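Frequently Asked Questions: Contributing Demonstrations to the Todetell Library

The following answers are provided for operators, partner sites and visiting students who record manual demonstrations for the Kemeys Laboratory. Questions that are not covered on this page should be directed to the program coordinator, Anika Begay.

What is a demonstration?

A demonstration is one complete performance of a task by a person, recorded so that a robot may later be trained to perform the same task. Operators at Kemeys work in one of two ways. In hand-held recording, the operator carries the gripper and carries out the task directly. In remote recording, the operator moves a pair of control handles and a robot arm at the Wotmont site follows them.

Which method should I use?

The method is set out on the task sheet. Household and packing tasks are normally recorded by hand. Remote recording is reserved for tasks in which the reach or strength of the arm is part of what must be learned. Operators may not change the method without the written approval of Gwion Llewellyn.

How many demonstrations does a task require?

The standard target is 1,000 accepted demonstrations per task. The container task closed in January with 977, and the shortfall was approved by the review panel. The drawer task was extended to 1,685 after a change of handle design.

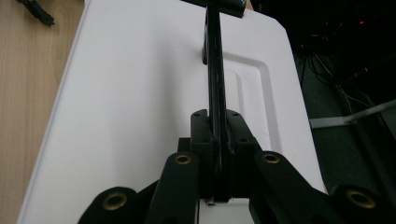 How should I approach large, flat objects?

Large objects require a slower approach than small ones, and operators should plan the grasp before the recording begins. The gripper must be brought in at a steady pace, and the fingers should close on an edge or raised feature where one is available. With a broad white plastic lid, much of the surface is smooth and offers little to hold, while a molded feature such as the raised border of a recessed panel gives a useful point of reference for position. Operators should keep the object in view throughout the approach and should avoid turning the wrist sharply near the surface.

May I pause during a recording?

Short pauses are acceptable when they form part of the task, for example when deciding where to place an object. A pause of any length caused by a conversation or a telephone call makes the recording unusable. Please stop, mark the attempt as void and begin again.

What happens if I drop an object?

Continue if the object can be recovered in a natural way. Recoveries are valuable and are stored under a separate label. If the object has left the work area, end the attempt.

Is training required?

Yes. All new operators complete an introductory session with Mali Morgan and submit 21 practice demonstrations. Practice recordings are reviewed individually and are not added to the library. Operators who have been away from the program for more than six months must repeat the practice set.

Who reviews my recordings?

Each recording is first checked by the Vurker software for missing data and unsteady tracking. It is then viewed by a reviewer, who accepts it, returns it with comments or rejects it. An operator who disagrees with a decision may request a second review from Prys Hopkin, whose decision is final.

Can my demonstrations be withdrawn?

Operators may request withdrawal at any time before a task is closed. Requests must be made in writing and must include the session number. Once a task has closed, its recordings remain in the library.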